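FOR IMMEDIATE RELEASE

Radton Publishes Upkeep Notes for Its Hand-Held Grippers, and Admits Where They Fall Short

ZIRKAVARI, April 16, 2024 — Radton today released the setup and care notes for the hand-held two-finger gripper its crews use to record everyday tasks for robot training. The company is making no promise that the notes will fix everything. They come after a review of 1,129 recordings, of which 374 had to be thrown out. Most of the discarded recordings were traced to the way the gripper had been put together or looked after that day, and very few to the person holding it.

"I have read plenty of announcements that say a device is ready to use out of the box," said Folasade Isah, head of field equipment at Radton. "Ours was not. A finger would work itself a hair out of line, the marker cube on top would go with it, and we would find out a week later when the numbers made no sense. I would like other teams to be suspicious sooner than we were."

The gripper is a plain tool. A person holds it, opens and closes the fingers on an object, and the printed markers on the cubes let software work out where each finger was. A worn print or a cube that has been glued back on by eye can spoil a whole session without stopping it. The unit gives no warning. According to the review, crews tended to trust the indicator light, which tells them the unit has power and says nothing at all about whether the fingers are lined up.

Light, soft objects are where Radton now begins its checks. A tissue box gives under the fingers, so a pair that closes unevenly will tilt it or dent one side before anything looks wrong on a hard block.

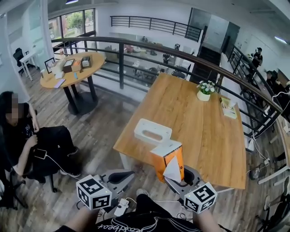 Page 2 of 3

The new routine takes 40 minutes at the start of a job and is not popular. The fingers are closed with nothing between them and checked for a gap along the full length. Each cube is pushed gently from the side; if it moves at all, it comes off and is seated again in the fitting jig made by Dimitriou, never by hand. The printed faces are wiped with a dry cloth. Alcohol wipes, which Radton itself recommended until this month, turned out to fade the black areas and are now off the list.

Cables get their own section. Crews are told to look over the plug and the first stretch of cable at every battery change, and to replace any cable that drops out when it is bent. Taping a bad one does not count as a repair.

Marin Tomić, who rebuilds returned units at the Jivetti workshop, is not convinced the routine will last. "People follow a checklist for 5 days," he said. "Then they skip to the end and sign it. I still get fingers back with the screws loose and a clean sheet in the box."

Tomić has asked for a redesigned cube mount that can only go on one way. Radton has agreed to test one but has not set a date, and the current mount will stay in use until then.

The notes are free to download from Radton's support page. Corrections are welcome — the section on finger pads is thin, and the company knows it.

Media contact: Press Office, Radton, Zirkavari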